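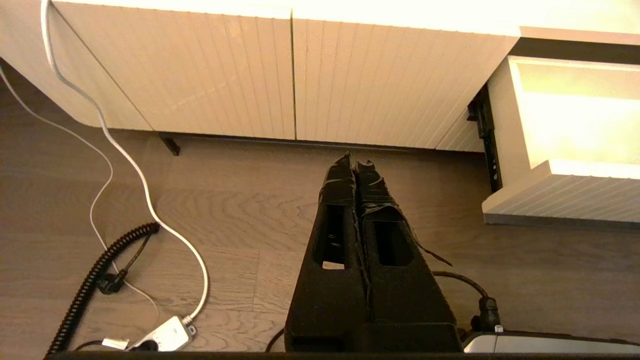

Can a low cabinet with grooved doors stand in a hallway where people take off wet shoes?
It can if it stands on legs, so that the floor below it can be mopped and left to dry.

Home Products Collections News Press Stockists Contact

Stullis adds raised low cabinet to its hallway and living room range

Flarnberg, June 1, 2021. Furniture maker Stullis today announced the Drotel, a low two-door cabinet for hallways, living rooms and small apartments. The cabinet goes on sale this month through the company's own shop in Flarnberg and through 27 stockists.

The Drotel is white and has fine vertical grooves across both doors. It stands on short black legs that leave a gap between the base and the floor. Stullis says customers who bought its earlier cabinets, which sat flat on the ground, asked for a version they could clean under without moving it.

"Most of the letters we get about cabinets are about dust," the company said. "People told us they liked the storage and did not like what collected along the bottom edge. The new cabinet is lifted enough for a flat mop."

The lower corner at the left end is rounded. The doors meet in a narrow vertical seam. They open with a push and close the same way. The hinges can be adjusted with a standard screwdriver if the seam goes out of line after the cabinet has been moved.

Inside there are 3 shelves. Two can be moved up or down and the bottom one is fixed. The back panel has an opening for cables, so the cabinet can also be used under a television or for a router and chargers.

The grooved fronts were developed with the design office Hijazi, which has worked with Stullis since 2000. Several groove widths were tried before the final one was chosen. Wider grooves looked heavy on a cabinet this low, and very narrow ones were hard to wipe. Stullis recommends a soft brush or a barely damp cloth, drawn from top to bottom along the grooves. Scouring pads and cleaners with bleach should not be used on the white surface.

The cabinet is delivered flat in two boxes, with the legs packed in the smaller one. Assembly takes two people. Wall brackets are included and should be fitted in homes with children.

The Drotel comes with a 10-year guarantee on the frame and hinges. Replacement legs and doors can be ordered separately. A longer version with four doors is planned for December, and prices for that model will be given closer to the date.

Stockists can order display models and printed care sheets from the Stullis trade desk in Flarnberg. Press samples of the door panel are available on request.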